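Home Articles Current Issue Archive For Authors Contact

This site uses cookies to remember your reading preferences. By continuing to browse you accept their use. Accept Settings

Published 9 Jan 2018, by the Gruststead Equipment Planning Group

4. Planning the Purchase: What a Desktop Cell Costs Before It Does Any Work

When we first sat down to write a budget for the computer assembly cell at Gruststead, we did what most small groups probably do, and started with the arm. The arm is the large number at the top of the page, it is the item the finance office asks questions about, and it is (we admit) the part that everybody in the building looks forward to unpacking. Our first draft gave it a full page and a half and gave everything else a single line marked "accessories." We would like to spend this section explaining why that draft was thrown away, and what took its place, in the hope that a reader who is filling in the same kind of form will have an easier spring than we did.

4.1 Starting from the task

The task we planned around is the handling of parts inside an ordinary desktop tower, and in particular the seating of a processor in its socket. We chose it because it is familiar to anyone who has ever built or repaired a computer at the kitchen table, and because it asks for very different things from the equipment at different moments. The case has to be lying open and stay where it was put. The gripper has to come down among cables, brackets and cards without catching on them. Then, having passed all of that, it has to place a small and rather delicate part with great care.
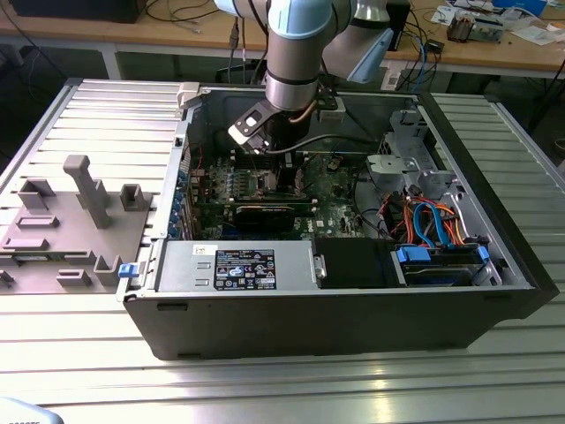 Each of those demands became a line in the second draft, and it was surprising to us how few of them pointed back to the arm itself. Reach mattered, of course, and so did repeatability, but several of the arms on our list would have met the need on paper. The differences that moved money around came from the table, the fingers, the fixtures and the spare computer parts, and we take these in turn.

The table is the dullest of them and we nearly got it wrong. We had meant to reuse a bench from the old teaching lab, which would have cost nothing and pleased everyone. A slotted metal table costs a good deal more, but it lets a stop or a clamp be moved along and tightened down in a minute or so, where a plain bench top wants drilling each time somebody changes their mind. Since we change our minds rather often, we bought the slotted table, and kept the ordinary bench for monitors, papers and the many small things that have to be set down somewhere. We would advise budgeting for both. A cell with only one surface soon has coffee on it.

4.2 The quotations

We asked for quotations from two suppliers, Tramura and Rissanen, and sent each of them the same two-page statement of need. Both replied in good time and both were patient with our questions. The replies were hard to compare all the same, as Tramura had folded the gripper, the mounting parts and a day of setup into one price, while Rissanen listed every item down to the cable ties and left setup out. It took us most of an afternoon to lay the two side by side, and we only managed it by writing our own blank table first and pouring each quotation into it.

The sum that came out for everything apart from the arm and its controller was $3,807. That covers the gripper and its fingers, the table, the printed fixtures, the overhead camera mount and the first batch of computer parts. It had been the "accessories" line in our first draft, where we had entered a good deal less, and we include the figure here mainly so that others will pause over their own version of that line before sending it upstairs.

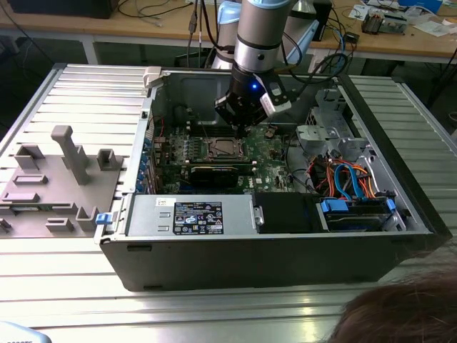

Figure 4. The arm over the opened tower, with the gripper above the motherboard and a gray fixture tray to the left of the case.

4.3 Fixtures and fingers

Printed fixtures deserve a paragraph of their own, because they are cheap by the piece and expensive by the habit. A tray with slots and raised holders gives each loose part a known place to wait, and this saves a great deal of programming later on. The plastic hardly shows up in the accounts. The hours do. Someone has to measure the part, draw the holder, print it, find that the fit is a little tight, and print it again, and in our first budget that someone was working for free. We now enter 15 hours of staff time against fixtures for any new task, and we treat it as a real cost, in the same column as the hardware.

Fingers are much the same story on a smaller scale. The pads that meet the part are the piece most likely to be changed as a task is refined, and we suggest ordering two sets at the start, so that one can be altered while the other stays in service. We looked at a ready-made set in the Pliltus catalog, and also at making our own pads in the shop, and in the end we budgeted for both routes. The delicate end of the job is where the difference is felt. A processor is gripped by its opposite edges and carried over a socket full of very fine contacts, and a finger that is a little too wide or a little too soft makes every later step harder to get right.

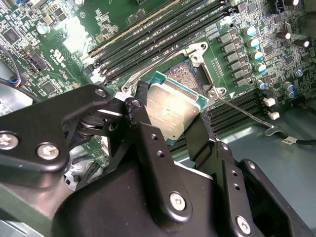
4.4 Spares and consumables

It may sound strange to call a motherboard a consumable, but for planning purposes we found it was the most useful way to think of one. A socket with bent contacts is of no further use for insertion work, and there is no sense in having a costly arm stand idle while a replacement is found. We therefore set aside money for spare boards and processors from the beginning. They need not be recent or fast. They do need to match one another, and we would urge anyone buying secondhand to get the whole batch from one place, as small differences in the position of a lever or a drive bay can mean drawing a fixture all over again.

We also learned to buy the cases in the same order as the boards. The power supply, the drive bay and the bundles of colored cable all take up room that the gripper might otherwise pass through, so the case is part of the task just as much as the socket is. A bare board on the table would be simpler and cheaper, and for a first month of trials we think that is a perfectly sensible way to stretch the money. Our own interest was in work of the kind a repair bench would recognize, so the complete tower stayed in the plan. 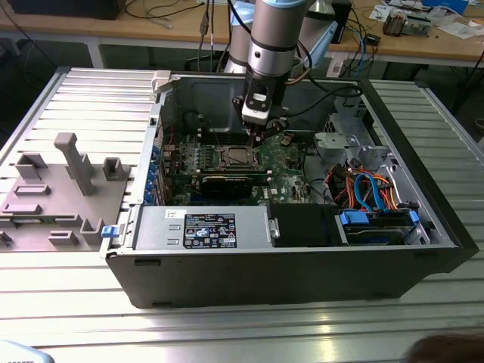

Figure 5. The two gripper fingers above the motherboard, aimed at the area around the empty CPU socket.

4.5 Timing the order

One last matter is the calendar, which did more to shape our spending than we had expected. Our equipment money has to be committed by the end of April, and a supplier's delivery estimate begins on the day the order is accepted, which can fall some while after the day it is sent. We recommend placing the table and computer parts first. They arrive quickly, they can be set up without the arm, and having them in the room lets the fixture work begin while the larger crates are still on their way. The arm order can then go out with the mounting pattern already checked against the real table, and any adapter plate can be added to the same purchase. The service agreement, on which the two suppliers differed more than on anything else, is taken up in Section 5.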